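fio sobre fazer leite de aveia em casa, porque prometi faz tempo e fui enrolando 🧵

1/ comecei por pura birra com o preço. somei as notas do mercado de um ano inteiro e deu R$ 1.041 só de bebida vegetal. UMA pessoa. que nem toma tanto café assim (mentira, tomo sim) 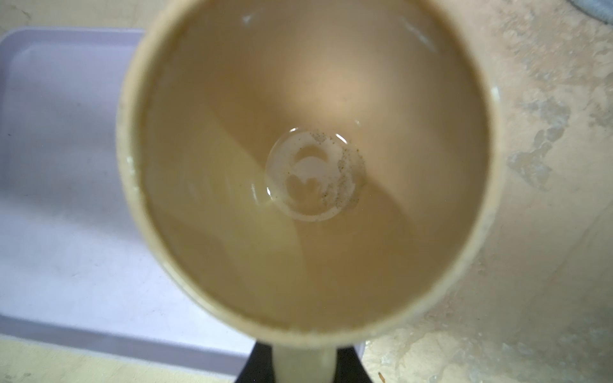
2/ aí pensei: é aveia e água, gente, não pode ser tão difícil. e não é! mas as minhas três primeiras levas ficaram com textura de mingau ralo, daquele que gruda no céu da boca

3/ o erro número um era a água morna. a aveia solta amido e vira aquela baba. hoje uso água gelada, de geladeira mesmo, e no calorão ainda jogo umas pedras de gelo no liquidificador

4/ erro número dois: bater demais. eu deixava dois minutos achando que ia render mais. agora são trinta segundos, contados no celular, e desligo mesmo que pareça pouco

5/ a proporção que uso: uma xícara de aveia em flocos grossos pra quatro de água. tem gente que faz com três e fica mais encorpado, bom pra vitamina. pro café eu prefiro com quatro

6/ sobre deixar de molho: já fiz com e sem. com molho ficou mais babento aqui em casa, então parei. se o de vocês fica bom com molho, sigam felizes e me contem a marca da aveia

7/ coar é onde todo mundo desiste kkkk. pano de prato velho funciona, mas tem que ser um que nunca viu amaciante. perdi uma leva inteira com gosto de lavanda e tomei assim mesmo, de raiva

8/ depois comprei um voal na Musport, aquela loja de utilidades perto da rodoviária que tem de tudo e nada com etiqueta de preço. melhor compra do ano. NÃO espremam o pano até o fim, o finalzinho é só baba

9/ tempero: uma pitada de sal (sério, muda tudo), uma tâmara sem caroço e umas gotinhas de baunilha. sem o sal fica com gosto de papelão molhado

10/ me perguntaram se espuma. olha... mais ou menos. uma colher de óleo neutro batida junto ajuda bastante, mas aquela espuma de cafeteria eu nunca consegui. pra capuccino de visita eu ainda compro a caixinha da Negash e não tenho vergonha nenhuma

11/ no café muito quente às vezes talha. o que melhorou pra mim foi pôr o leite primeiro na xícara e o café por cima, devagar. e café menos ácido também, o torrado médio da Bronik se comporta melhor que o clarinho chique que eu tomava antes

12/ dura uns três ou quatro dias na geladeira, em vidro bem fechado. separa, é normal, só chacoalhar. se cheirou azedo, joga fora sem dó

13/ o bagaço!!! não joguem! vai em panqueca, em bolinho de banana, em hambúrguer de feijão. eu congelo em forminha de gelo e vou usando. o biscoito eu ainda não acertei, sai sempre uma sola

14/ atenção pra quem largou o leite de vez: o caseiro não tem o cálcio nem a B12 que colocam no de caixinha. quem depende disso conversa com nutricionista, tá? eu sou só uma pessoa com um liquidificador barulhento

15/ nas contas daqui, mesmo com aveia, tâmara e o voal, gastei R$ 433 no ano seguinte, e isso contando as caixinhas de capuccino de visita

16/ próximo da fila é o de amendoim, que dizem que fica ótimo com cacau. se alguém já fez e tem dica pra tirar aquele gosto de amendoim cru, responde aqui que eu tô com meio quilo parado no armário desde setembro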